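Marar Technical Program, Cell Maintenance
Handout 3: Finger pads and linkage on the hand-held gripper
Instructor: Padmavathi Pillai
Revised 3rd April

Read this before the bench session. It covers inspection of the gripper used at the Ludton bench for cloth handling. Motor and cable checks are in the next handout.

Each finger ends in a black pad carried on linkage arms. The arms turn on pivots fitted with brass-colored eyelets. Wear shows up in two places: the pad tip and the pivot bore. A ragged tip catches on woven fabric and gives an uneven pinch. Compare both tips before every run and write down which side is worse.

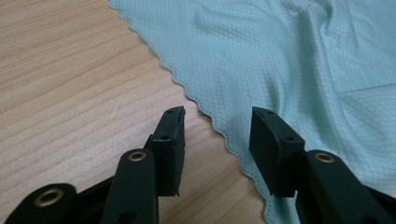 2. Inspection and pad change

Set the tool over the table with the pads apart and the cloth edge between them. Look at the tips first, then the small holes in the pad bodies, then the eyelets. Move each arm by hand. Side play at an eyelet means the pivot is due for replacement, whatever the cycle count.

Pads are changed at 2,000 cycles or at the first torn tip. Change both together. Log the serial of the set removed and the set fitted (bench sets are 678 and 713). After fitting, close the fingers slowly and confirm that the inner faces meet flat.

Enter results in Workeo under Brurkley cell, tab 3.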